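Who Pays for the Free Lunch?

Dorin Căpraru has heard the pitch for catered office lunch more times than he cares to remember, and he still doesn't buy it. He spent nine years ordering food for companies in the Drindlow office park. Now he runs a small bookkeeping practice and brings soup from home.

"They tell you it builds a team," he said when we met at his desk. "Fine. Show me the team. What I saw was people grabbing a plate and going back to their email."

I asked whether that was a little harsh. Plenty of workers say they like it.

"Of course they like it. I liked it. That isn't the same as it doing what the brochure says."

His biggest account was a firm called Gornix, which fed 222 people on a normal day. The order was always for 222, he said, even in November, when half the sales staff was on the road. He once asked to cut it to 200 and was told the contract had a minimum. He never saw the contract.

The leftovers bothered him more than the bill. Soft things went first into the trash: fruit salad, anything with mayonnaise, sandwiches that had been sitting out past two o'clock. Fomgate, the caterer, advertised a donation program. Căpraru called the number on the flyer twice and left messages. "Maybe it existed," he said. "I can only tell you it didn't exist on my floor."
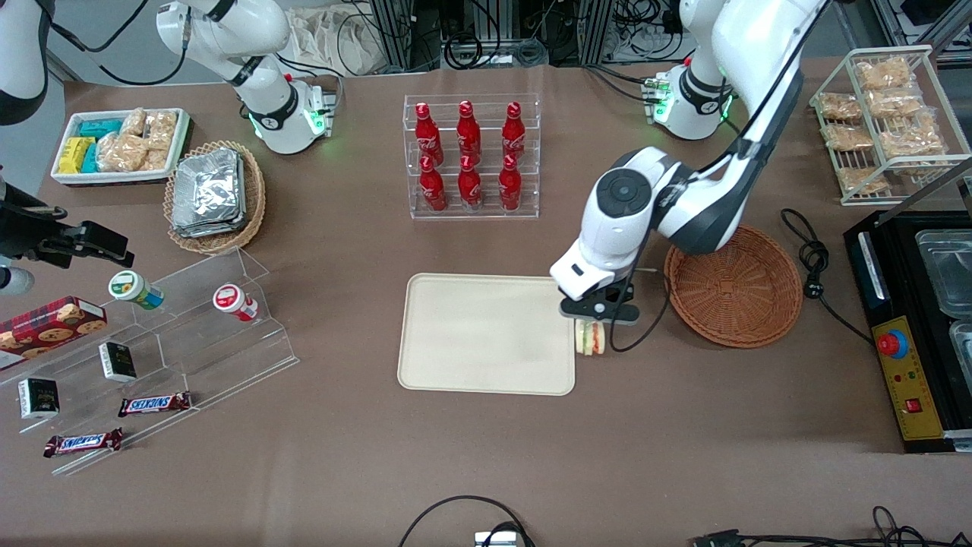
The other side of the counter

Yee-man Ng used to make the food. She worked the early shift at Fomgate's kitchen and remembers Gornix well, mostly for the special requests.

"He's right about the minimum," she said. "He's wrong if he thinks we got rich on it. Bread went up, drivers went up, and the price per head stayed put for two years."

She doubts his memory on the waste, too. By her account the trays that came back were mostly picked clean, apart from the egg salad. When I told her what Căpraru had said about the donation line, she took a while to answer.

"There was a guy with a van," she said. "Then there wasn't."

So what would she do with the money, if she ran an office? Ng said she'd hand people a lunch allowance and let them walk over to Demchenko, the deli across the road, where a hot plate was $8 the last time she looked. Căpraru, given the same question, said he'd put it in the paychecks. I pointed out that it would be taxed. "Then it'll be taxed," he said. "At least I'd know where it went."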